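La cisterna de las seis

¡Qué mañana, madre mía! Llegué a la base de Espinoza cuando todavía no había amanecido y el camión ya estaba cargado: gasóleo para la obra de Memville, 65 kilómetros de carretera y niebla de noviembre hasta el fondo del valle. Me encantan esas salidas. El motor ronronea, la radio se va y vuelve, y una se siente la persona más importante de la comarca (sin mí, allí no se movía ni una pala).

Paré en Grivell a por un café y seguí. En la rotonda me adelantó la competencia, la cisterna azul de Hirnthorpe, y les juro que me dio hasta alegría. ¡Una carrera! Yo, claro, a mi velocidad de siempre, que con esa carga no se juega.
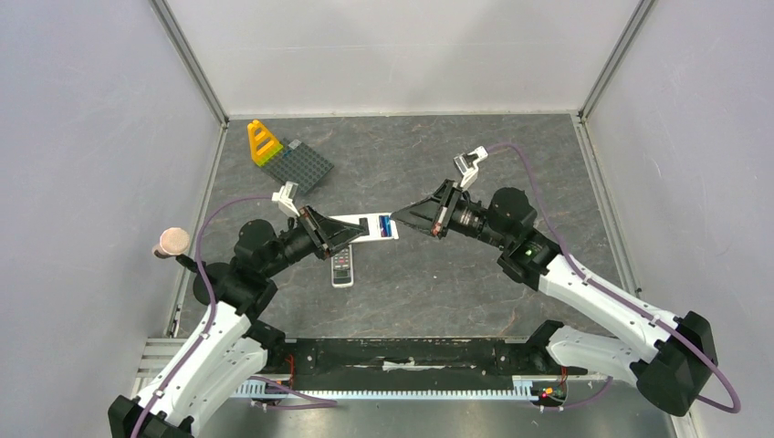
En la obra me esperaban 3 excavadoras con el depósito casi seco y un encargado que daba saltitos de frío. Desenrollé la manguera, conecté la toma y empezó a correr el contador. El cielo se había puesto gris oscuro, con unas vetas finas y pálidas como las que cruzan la superficie entre esos dos brazos robóticos, y a mí me pareció precioso. 313 litros en la primera máquina — ¡qué sed tenía la pobre!

Cuando arrancaron las tres a la vez tembló el suelo y yo me puse a aplaudir con los guantes puestos. La cisterna azul apareció entonces por la cuesta, despacito. La saludé con la mano y el conductor me contestó con dos bocinazos.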